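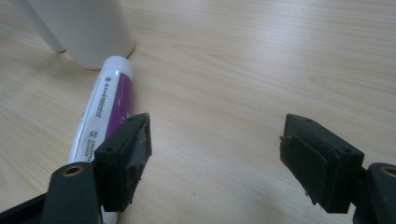

How to Tell Your Partner You Need More Time Alone

When two people move in together, the first few months are usually taken up with rent, furniture and whose turn it is to cook. Time alone tends to come up later, often in the middle of an argument about something else. My boyfriend and I had been living in the same apartment for most of a year before I said anything, and by then I was snapping at him for humming.

These are the steps I would follow if I had to do it again. They should work for any couple, gay or straight, married or not.

Step 1. Work out what you are asking for

"I need space" is the worst way to put it. Most people hear it as the first line of a breakup. Before you talk to your partner, write down what you want in terms of hours and rooms. Mine said: one evening a week at home with no conversation, and the first 12 minutes after work to sit down before anyone asks me anything.

If you can't write it down yet, keep notes for a week. Put down the times you felt crowded and what was going on. You may find it is always the same hour of the day.

Step 2. Check that it is about time

Read your notes again. If every entry is about dishes, or his mother, or money, then an evening off will not fix it and you need a different talk. The same goes if you feel relieved when he is away and dread him coming home. That is a bigger question than this page can answer.

If you are ever afraid of how your partner will react, skip the rest of this and speak to someone you trust or to a counselor first.

Step 3. Pick the moment

Do not do it in bed, in the car on the way to see friends, or within an hour of a fight. A weekend morning after breakfast is good. Tell him beforehand that you want to talk about how the two of you split up the week, so that he isn't sitting there guessing.

Step 4. Say it in a few sentences

Something like this:

"I like living with you. I get worn out when I don't have any time by myself, and then I'm short with you. I'd like to have one evening a week on my own. Could we try that until April?"

Then stop talking. I went on for twenty minutes, and by the end I was apologizing for things he had never noticed.

An end date helps. Agreeing to a trial is a lot easier than agreeing to a permanent rule.

Step 5. Let him be upset

He may be hurt, or go quiet, or ask if there is someone else. Answer what he asks, once, without getting annoyed that he asked. Don't take the request back to make him feel better. If you do, you will be having the same conversation in a month, and it will be harder.

Ask what he would like too. Mine wanted Sunday lunch together with phones in the other room, which I had been avoiding without really knowing it.

Step 6. Put it on the calendar

Choose a fixed evening. If you have to ask for it every week, it will feel like a rejection every week. Decide who goes out and who stays in, and swap if that is fairer. In a small place, a closed door and headphones can be enough – but agree on what the closed door means. Ours means "only if something is on fire or the landlord is here."

Step 7. Be properly there the rest of the time

If you get your evening and then spend the other six looking at a screen, your partner has lost something and gained nothing. Eat together. Ask about his day and listen to the answer.

Step 8. Check in when the trial ends

Keep it short. Did it help? Was it the right night? Does anyone want more or less? We moved ours from Tuesday to Thursday and dropped the 12 minutes after work, which I had stopped needing.

Posted by Arwel Wynne, January 18, 2019
Filed under: Living together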